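3.2 Showing the task by hand

We went back and forth for a long time on how to collect the demonstrations. Our first plan was full remote control: sit the person at a desk, give them a pair of leader arms and let them drive the robot through the job. I still like that setup for slow tasks. For shoes it drove us all a bit crazy (me most of all!). You lose the feel of the heel bumping the rail, and one clean run could eat up most of a coffee break. So for the shoe rack task we switched to handheld grippers, one per hand, and let people do the work directly at the table.

The task sounds easy. Two shoes, one rack with two shelves, and the shoes have to end up side by side on the lower shelf with the toes pointing out. We called it Lumurholm in our notes, after the street where the lab used to be, and the name stuck. Each demonstrator got 23 practice runs that we threw away, and then we started recording. We kept 104 runs for training in the end, which is less than I wanted, but Ultan Doherty went through every one of them and was pretty ruthless about fumbles.

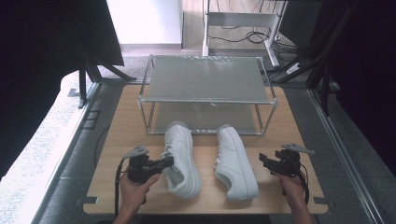 Figure 2. The shoe rack task with the two handheld grippers, one on either side of the white sneakers. The two-tier rack stands behind the shoes.

One thing we learned early is that people don't grab shoes the same way twice. Some pinch the side of the sole, some go for the heel, and one of our best demonstrators kept switching in the middle of a session without noticing. We didn't ask anyone to stick to a style. We did ask them to keep their wrists fairly loose and to pause for a moment with the jaws open before the first grasp, so that the start of each run would be easy to find later. The pause lasts roughly 2 seconds and we trim most of it off before training.

The clear shelves gave us more trouble than the shoes did. Light bounces off the upper one and changes with every small shift of the head, and our early policy (the Skudham version, see Section 4) kept reaching too high as a result. We thought about taping over the shelf and decided against it. Instead we asked people to nudge the rack a little between runs, back and forth or a few degrees to either side, so the glare would land somewhere new each time.

Runs where a shoe tipped over were kept if the person fixed it right away. I'd argue those are the most useful ones in the set, and Section 5 looks at what happens when we leave them out.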